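Notes on writing cell rules, September 2025

I have spent most of August rewriting the operating rules for two-arm tabletop cells at Irnora. The old document ran to 27 pages and was rarely opened. The new one has six, and Oleksandra Pavliuk has signed it off for everyday use.

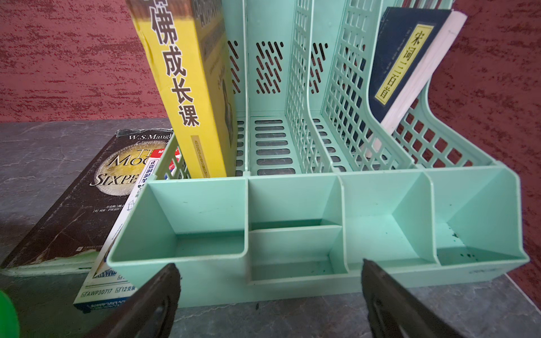
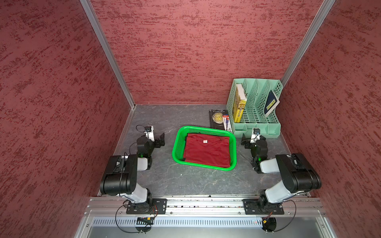
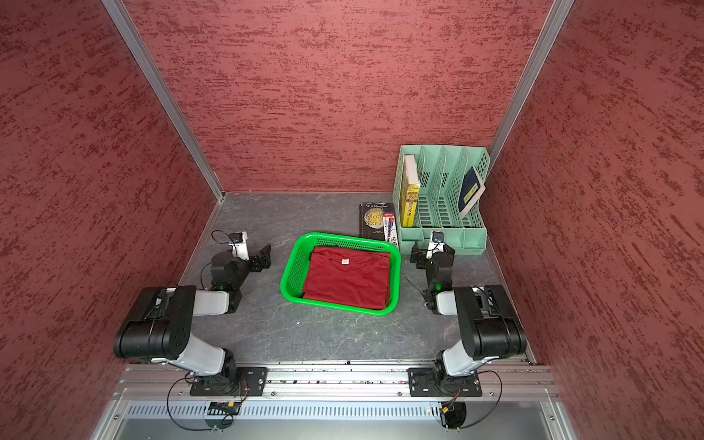 Two arms, one rail, household items. 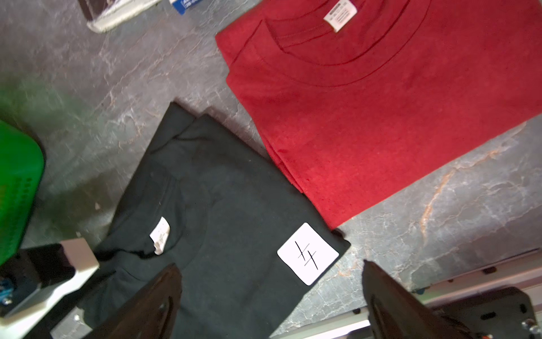 A rule for a cell of this type should name a state that a person can check by eye before pressing start. "Ensure the workspace is suitable" fails that test. "Both grippers open, neither touching an object" passes, and an operator can confirm it at a glance. The view with the black paperback propped upright behind the basket meets it, but the same view has screws and bits of debris in the channel of the front rail. Our old text said nothing about the rail. Rule 4 now says that the rail channel is cleared before the arms are powered, and that any fastener found is traced to its origin before work goes on.

Cables were harder. Volkan Gündoğdu wanted a minimum bend radius for every wrist cable. Saeed Amini wanted a full travel check at low speed, watching the loop. We kept the travel check. The radius is in the appendix for whoever fits a new cable.

Object placement is split into two classes. Fixed items, such as a file organiser, have a marked position on the drawing. Loose items, such as folded clothing, have a permitted area only, and the operator may turn them to any angle inside it. Under the old wording a shirt laid at a slant was technically a fault, and people logged it as one.

Inspection intervals are counted in cycles: gripper screws every 2000, mounting plate bolts every 3000. Both figures came from our own maintenance log and should not be copied to a different arm without checking.

Still open: whether camera brackets belong under mechanical inspection or calibration. Marlina Hidayat argues for calibration, as a shifted bracket spoils the data well before it falls off. I have put them under both for now, with a cross-reference.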